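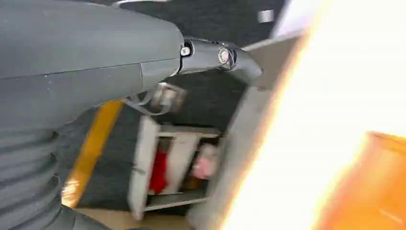 1 min read

Re: [Rostside-owners] Soft spot in floor by the back door
From: Torunn Hellström
Date: 2 Sep 2019

Jomar Dizon wrote:
> We have a soft spot in the floor just inside the back door, maybe
> two feet across. The home is a double-wide on piers. Vinyl on top,
> particle board under it. Can I screw plywood over the bad part and
> put new vinyl down, or does it all have to come up?

Jomar,

I would not cover it. Particle board swells when it gets wet and then it crumbles, so screws have nothing to hold. Ours was in the same place and the water was coming in under the door sill. We had to fix the sill first.

Pull the vinyl back and keep cutting until you reach hard, dry board. Then go out to the middle of the next joist on each side so the patch has something to sit on. If a joist is too far away, add a 2x4 block between them. Measure your old floor before you buy. Ours was 5/8 inch and plywood that size was close enough that I only had to sand one edge.

Look underneath too. The belly wrap had a sag in it full of wet insulation, and I replaced that section before closing up the floor. Turn off the furnace before you cut if there is a duct nearby.

My total was $321 with the new sill and a roll of belly tape. Iason Zervas got a quote from Jarovgate in August for $1581, but that included 4 joists he may not need.

I still have half a sheet of plywood if you want it. Lot 2, come by after supper.

Torunn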